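Toy Kitchen Sets - Frequently Asked Questions

The Asness Toy Library lends play kitchen sets to nurseries, childminders and families. The answers have been prepared by the lending desk and apply to all loans made on or after 31 August 2023. Members who need further help should write to Chia-jung Tsao, Lending Officer.

How many kitchen sets does the library hold?

The library holds 112 kitchen sets, of which 108 are available for loan. The remainder are kept back for spare parts. The full catalogue, including puzzles and construction toys, runs to 1542 items.

What is the main piece in a set?

Each set in the Kukudeck range is built around a toy oven, with small bowls and cookware to go with it. Sets may also include a play cloth, which children use as a tea towel, a tablecloth or an oven cloth as the game requires.
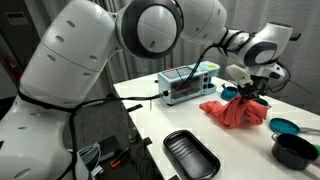
The light blue oven with a teal bowl and the red cloth.

Are all the sets the same?

No. Colours and contents vary from one set to the next, and pieces from different makers are sometimes combined. A contents card is placed in every box and should be taken as the correct list for that loan. Please check it on the day of collection and report any missing piece within two days.

What cookware and play food may be included?

A larger set may contain a kettle, a pot, pans and a ridged grill pan, together with bowls and a plate. Play food is lent in small amounts - a tomato and a hamburger are typical - and further food may be requested in a separate bag. Laying everything out on a plain table before play makes it easier to compare the pieces with the card.
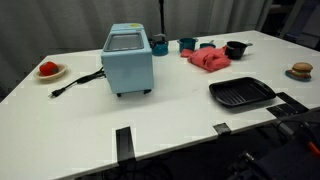

Cleaning and returning a set

How should the hard pieces be cleaned?

Wipe bowls, pans and play food with a damp cloth and mild soap, then dry them fully before packing. The oven must never be placed in water. Wipe the outside only, and keep moisture away from the cord.

May the play cloth be washed?

Yes. Wash it separately at a low temperature. It should be returned dry and folded, on top of the cookware.

In what order should the box be packed?

The oven goes in first, with its cord gathered beside it. Small bowls should be wrapped singly and placed in the space next to the oven.

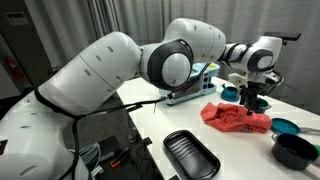 Oven and small bowls on the table.

What happens if a piece is lost or broken?

Please tell the lending desk before the return date. No charge is made for a first loss of a small piece. Repeated losses are referred to Cheng-en Kwan, who will agree a replacement with the member.

Contact the lending desk | © Asness Toy Library | Back to top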